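Verer hotel extends folding service to all rooms

Guests at the Verer will be able to have their clothes folded and put away as part of the daily room clean from July, after a trial on two floors. The hotel, run by the Bastos group, said the service had been offered on request for 12 months and would now be included in the room rate.

Staff will fold clean clothing left on the bed or a chair and place it in the dresser. Items left in a suitcase will not be touched. The work is done between 10 in the morning and early afternoon, and guests who would prefer their things left alone can tell the front desk.
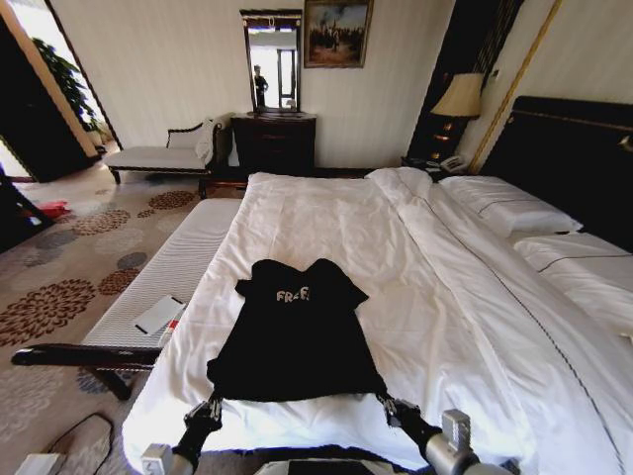
T-shirts make up most of what is folded, according to the hotel. The method in its housekeeping guide starts with the shirt spread flat on the bed, as with the black one with white lettering on the duvet, with the sleeves out to the sides and the hem pulled straight. The sleeves are then turned in and the shirt is folded in thirds. Dress shirts are put on hangers.

Skastatska, which supplies the hotel's linen, is providing 1000 cotton bags for socks and smaller items. They will be kept in the top drawer of each dresser. The bags are a neutral grey colour and can be taken home for a small charge.

Housekeeping shifts will be lengthened to allow for the extra work, and 13 positions are being added across the building. Training is already under way on the upper floors. 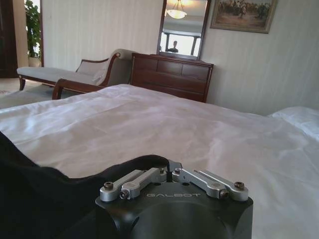 Will the hotel wash clothes as well? Laundry remains a separate service, charged by the item and returned the next day.

Imadier, the group's other hotel in the city, will keep its current cleaning schedule. A decision on folding there is expected after the summer season.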